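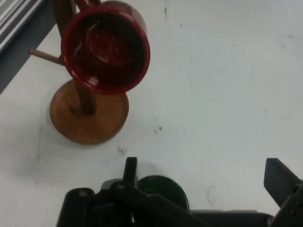 4. Becherbaum aus Holz zusammenbauen und pflegen

Der Abschnitt gilt für den Becherbaum Sundamik mit rundem Fuß. Für die Wandleiste Turkalmont lesen Sie bitte Abschnitt 5.

4.1 Vor dem Zusammenbau

1. Legen Sie alle Teile auf eine ebene, saubere Fläche.
2. Prüfen Sie Fuß, Stange und Zapfen auf Risse und Splitter. Beschädigte Teile nicht verwenden.
3. Lassen Sie das Holz nach dem Auspacken 3 Stunden bei Zimmertemperatur liegen, wenn das Paket im Kalten gestanden hat.

4.2 Zusammenbau

1. Stecken Sie die Stange von oben in die Bohrung des Fußes.
2. Drehen Sie den Fuß um und setzen Sie die Schraube von unten ein. Zunächst nur handfest anziehen.
3. Stellen Sie den Baum auf und richten Sie die Stange senkrecht aus.
4. Schraube mit dem beiliegenden Schlüssel nachziehen.
5. Drehen Sie die Zapfen schräg nach oben ein, bis kein Gewinde mehr zu sehen ist.

Hinweis: Die Zapfen sind alle gleich lang und können untereinander getauscht werden. Leim ist nicht nötig. Wer den Baum trotzdem verleimt, kann einzelne Zapfen später nicht mehr ersetzen.

4.3 Becher aufhängen

1. Hängen Sie die Becher am Henkel auf, den schwersten zuerst und möglichst weit innen.
2. Den nächsten Becher auf der gegenüberliegenden Seite einhängen.
3. Zum Abnehmen den Fuß mit einer Hand festhalten.

Achtung: Höchstens 400 g je Zapfen. Becher mit engem Henkel nicht aufdrücken – der Henkel kann brechen.

Achtung: Mindestens 40 cm Abstand zu Herd und Backofen einhalten.

4.4 Pflege

Wischen Sie das Holz mit einem leicht feuchten Tuch ab und trocknen Sie es gleich nach. Der Becherbaum gehört nicht in die Spülmaschine. Dunkle Wasserflecken lassen sich mit feinem Schleifpapier in Faserrichtung entfernen. Danach dünn mit dem Pflegeöl Flamerley einreiben und über Nacht trocknen lassen.

Ziehen Sie die Schraube im Fuß nach 7 Tagen einmal nach, später nur bei Bedarf. Ersatzzapfen führt der Kundendienst unter der Bezeichnung Vlachou, Ansprechpartnerin ist Elaine Trindade.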